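Drarnotell's tenants told to stop plugging things into things

3 comments
Share

Tenants at Drarnotell, the old biscuit works now let out as studios and small offices, have until the end of November to get rid of every extension lead that is plugged into another extension lead. Early signs suggest it will be a long autumn.

The order comes from Gridance, the firm that manages the building, after a Saturday evening on which the whole of the second floor lost its lights, its heating and, in one unit, most of a birthday cake that was still in the oven. The electrician who came out found that one wall socket on the landing was feeding two studios, a dehumidifier and the communal kettle.

Gridance has since written to all 30 units. The letter runs to four pages and uses the phrase "daisy chain" eleven times, in what may be the least cheerful setting the words have ever had. 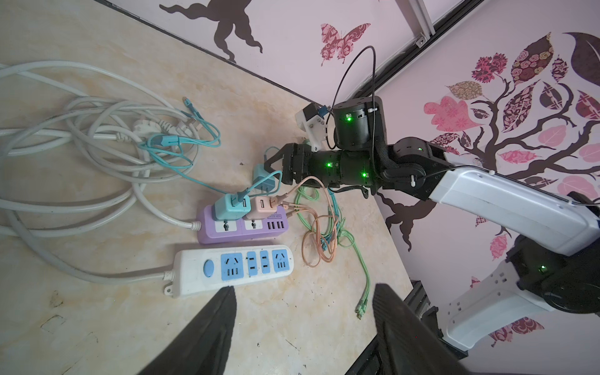

Power strips and white cables on a tabletop by a pale pink wall.

Under the new rules each unit may keep 2 extension leads, both plugged straight into the wall and neither of them under a rug. Chargers must be switched off at night. Fan heaters, which half the building depends on between October and Easter, are banned outright, and Gridance says it is "looking into" the radiators. It was also looking into the radiators last year.

The reaction has been mixed. A ceramics studio on the ground floor pointed out that its unit was let with a single double socket, put in when the room was used for storing sugar. Yoshida, the framing workshop next door, has asked whether a lead that was already there when it moved in counts towards its two. Gridance has promised an answer in writing.

More sockets would solve most of this, as several tenants have said in letters of their own. Bronetetti, the contractor asked to price the work, has put the cost of rewiring the second floor at £3,380, a sum Gridance describes as "under review" and which is a little less than it spent on the new sign in the car park. 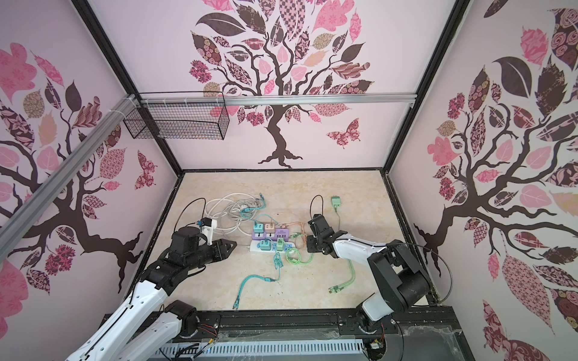 Then there is the question of walls. Any new sockets would mean chasing cable into the plaster, and a fair number of tenants have spent their own money on doing up their rooms. The leases let them decorate as they please, but say nothing on who pays for the paper when a channel is cut through the middle of it. Gridance takes the view that tenants do. Tenants, by what seems to be a unanimous show of hands in the corridor, take the other view.

Inspections begin on the first floor, at nine in the morning, with a day's warning. Units that fail will get a second visit and then a charge, though the letter does not say how much.

The kettle has been moved to a socket of its own. It now lives in the cleaning cupboard, which is locked at five.

Shared 2 times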